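Teleop demos in sim: the rod keeps jamming in the cup

Nivar Forum > Robots > Teaching by demonstration

pegleg_44
So I've been driving the arm in sim by remote control for most of June, collecting demos of the orange rod and the tan cup piece. I'm at 2,412 demos and the trained policy still jams at the mouth of the opening, over and over. My target was 2,000, so I'm way past what I thought I'd need! Wrist view, so you know what I'm looking at while I drive: 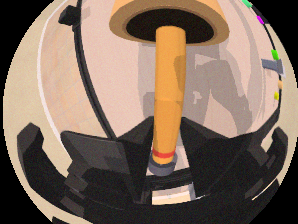
Last edited by pegleg_44 on July 7, 2020

I can do it fine by hand (well, with the controller). The policy gets the rod close and then just leans on the rim. Do I keep recording or start throwing stuff out?

zikau_fan
Throw stuff out. I'd bet half your demos have you wiggling at the rim while you make up your mind, and the policy learned the wiggle. I did the same thing on my Nirkunia arm and cutting the hesitant ones helped more than anything I added.

mossy
Don't agree with that at all. The wiggles are where you recover from a bad approach! If you only keep the pretty ones it has no clue what to do when it's a little off. I'd keep every one that ends with the rod in and slow your stick speed down.

pegleg_44
Hmm, mossy, I do get a bit sloppy when I'm tired, so some of those "recoveries" are me mashing the stick. With this kind of view it's really hard to judge depth, too. The rod lines up with the dark opening and I still can't tell how far in I am.

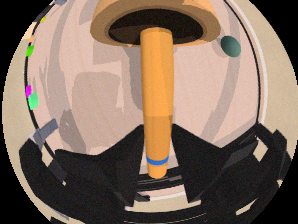

So I end up guessing, and then I back out and try again. Maybe about 4 tries on a bad one. I guess that all goes into the data.

zikau_fan
That's my point. Guessing isn't recovering.

Zhiqiang Xie
You could split the difference. Trim each demo to the last try before it goes in, keep a small pile of real recoveries, and train on both. Also add a second camera from the side if your sim lets you.

mossy
ok the side camera I can get behind. Still wouldn't trim.

pegleg_44
Trying the trim on a small batch tonight, side camera after that. Will post the numbers whichever way they go.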